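Chapter 7
Keeping Samples in Order

Learning goals
After reading this chapter, you should be able to:
Explain why a sample needs an identity before it is collected.
Write a complete label and a matching logbook entry.
Tell the difference between an aliquot, a replicate, and a blank.
Trace a sample from the field to the final result.

Opening case: the Galleck wells

In April, a survey team led by Vivek Lodhi collected water from private wells in the Galleck valley. The work was simple. Each household ran the kitchen tap for five minutes, the team filled a bottle, and the bottle went into a cooler. By the end of the survey the team had 200 bottles and planned to test all of them for nitrate.

The nitrate tests went well. The instrument passed its checks each morning, and the blanks came out clean. The trouble appeared when the results were matched to the addresses. Two field crews had each started numbering their bottles at 1. For 91 of the bottles, the number on the label pointed to two different houses, and there was no second piece of information on the label to settle the matter. The numbers in the results table were good measurements of nitrate in water. For those 91 bottles, no one could say whose water it was.

The crews went back and collected again. The second round took longer than the first, because several families were away and one well had been shut down for repairs. In the meantime the valley had a week of heavy rain, so the new samples could not be treated as copies of the old ones. The final report lists them in a separate table.

7.1 What a sample is

A sample is a small part of something larger, taken so that we can learn about the whole. A bottle of well water stands for the well. A spoonful of soil stands for a field, or for one corner of it. The sample is useful only as long as we know what it stands for. Once that link is lost, the material may still be in perfect condition, but it has nothing to tell us.

For this reason, chemists and biologists speak of two kinds of sample loss. Physical loss happens when a container leaks, breaks, or spoils. Loss of identity happens when the record fails. Physical loss is easy to notice. Loss of identity can go unnoticed for months, and sometimes it is found only when two results disagree.

Most laboratories divide a sample soon after it arrives. A measured portion taken from a larger sample is called an aliquot. If several aliquots are tested in the same way, the results are called replicates, and the spread between them shows how repeatable the test is. A blank is handled exactly like a sample but does not contain the material being studied. Every one of these needs its own label. An aliquot does not inherit an identity from the bottle it came from unless someone writes it down.

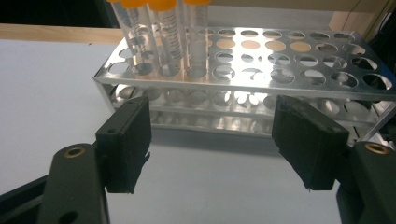
Figure 7.1 Capped conical centrifuge tubes in a metal rack.

Racks hold tubes upright, and they also make it possible to record position. Many laboratories give each row a letter and each column a number, so that a tube can be listed in the logbook as B4 or C7. Position is a helpful backup. It should never be the only identifier, since tubes get moved.

7.2 The label

A working label carries four items: a sample code, the date, the initials of the collector, and the contents. The code must be unique across the whole project. At the Maurya soil station, Arnar Arnardóttir assigns all codes from a single printed list before any crew leaves the building. One page of that list runs from 2046 to 2090. A crew takes a block of codes, signs for it, and returns the unused ones. Gaps in the sequence are allowed – repeats are not.

Write on the container as well as on the cap. Caps are removed during testing and can be switched. Use a marker that resists both water and alcohol, and label the container while it is still dry.

A logbook entry should repeat everything on the label and add the place, the time, and anything unusual. The following entry is complete:

2051. March 14, 2020, 10:40 a.m. Dadska Creek, north bank, below footbridge. Water, one bottle, filled to neck. Slightly cloudy. V.L.

Check your understanding
1. Why were the nitrate results from the 91 wells of no use, even though the instrument was working correctly?
2. Which items in the Dadska Creek entry would also appear on the label?
3. A student divides one bottle into three tubes and labels only the bottle. Describe two ways this could cause trouble later.

Section 7.3 follows a single sample through the laboratory and introduces the chain-of-custody form.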